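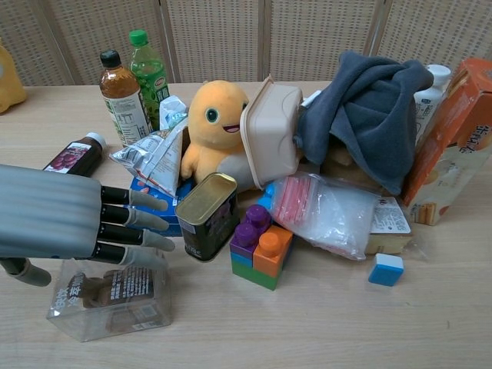 Subject: Re: Shelf life of donated pantry goods
List: Lennox Pantry Network, member agencies
Date: 10 February 2019

To all member agencies:

The office has received several replies to the question quoted below. The following guidance applies at every site, including Dakis and Bornau, until the handbook is revised.

Canned goods may be given out for up to 27 months after delivery to the Oltell warehouse, provided the can is sound. Cans that are swollen, leaking, or deeply dented along a seam must be discarded at once. Light surface rust that wipes off with a cloth is acceptable.

Dry goods in cardboard should be checked for tears and for signs of insects. If the inner bag is sealed, a crushed outer box is not a reason to refuse the item.

Items labeled only in another language may be accepted. They may not be given out until a staff member who reads that language has confirmed the contents and any allergens. Please hold them on a separate shelf and write the date of arrival on masking tape. Do not cover the original label.

Bottled juices and sauces follow the date on the bottle. Opened bottles are never accepted, even where the donor states that the contents were not used.

Form 109 remains the correct form for discarded stock. Form 80 was withdrawn in December and copies still in use should be recycled. Weights are to be entered in pounds.

Questions about a particular delivery should be sent to the warehouse desk, extension 2807, and not to this list.

Network Office
Lennox Pantry Network

> From: Bornau site desk
> To: Member agencies
>
> We would appreciate a ruling on goods that are past the
> date on the package. Our handbook says to use judgment,
> and the morning and evening shifts have been judging
> differently. Soup was set aside by one shift and put
> back on the shelf by the next.
>
> We also receive imported foods that our staff cannot
> read. Is there a list of readers at other sites whom we
> may call?

As to the second question, Dakis keeps such a list and will send it to any agency on request.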